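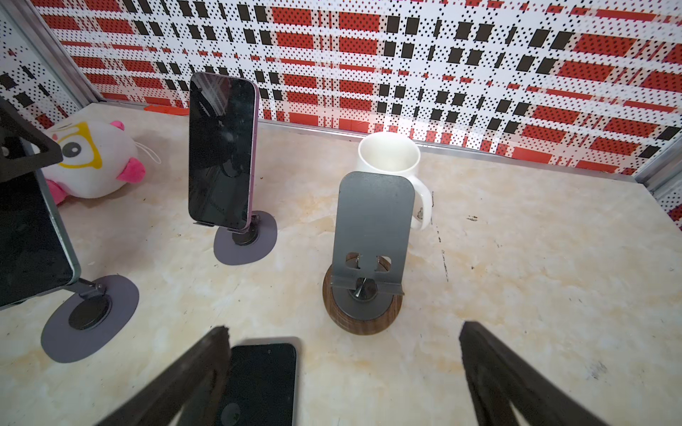

# Phones at the Desk: What I Found Out About Studying and Scrolling

I picked this topic in August because I'd just failed to finish a single chapter of anything all summer, and I had a strong suspicion about where the time had gone. My question was simple enough: do students at Pleldale get more reading done when the phone is in another room, or is that just something parents say?

I asked 40 students to do two reading sessions each. One was with the phone face up next to the book and one was with it left outside the door. Everybody read from the same dull booklet on canal building (sorry, everybody) and marked where they'd got to at the end. Afterwards they filled in a short form on how well they thought they'd concentrated.

## Where people work

Before the sessions I also asked what people keep within arm's reach when they study. Mugs came up constantly, and so did chargers and phone stands. Plenty of people have a soft toy on the desk too, and they got quite defensive about it! I left that out of the results but I enjoyed reading it.
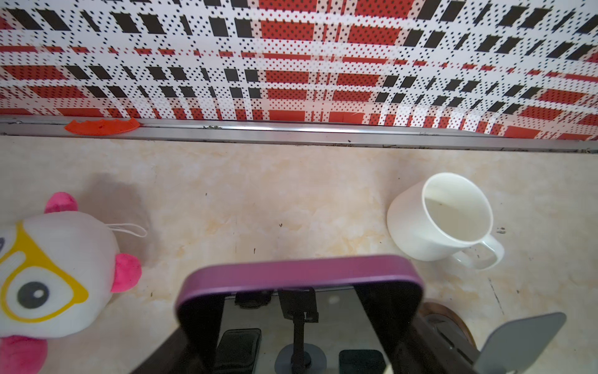
*Word count: 1469 (full report with appendices)*

## What happened

Most people got further through the booklet with the phone outside. I expected that. What I didn't expect was the forms, where lots of readers said they'd concentrated equally well both times, even when their page marks were miles apart.

There were 3 people who read less without the phone. One told me she kept wondering whether her mum had rung, so she may as well have had it there. I think that's a fair point and I'd like to have asked more about it.

## Problems

The library annexe at Hekach was noisy in the afternoon sessions, and I only thought to write down the time of day halfway through. Also, the second session was nearly always the phone-free one, so people may simply have got used to the booklet by then. If I did it again I'd swap the order for half the group and find something better to read than canals.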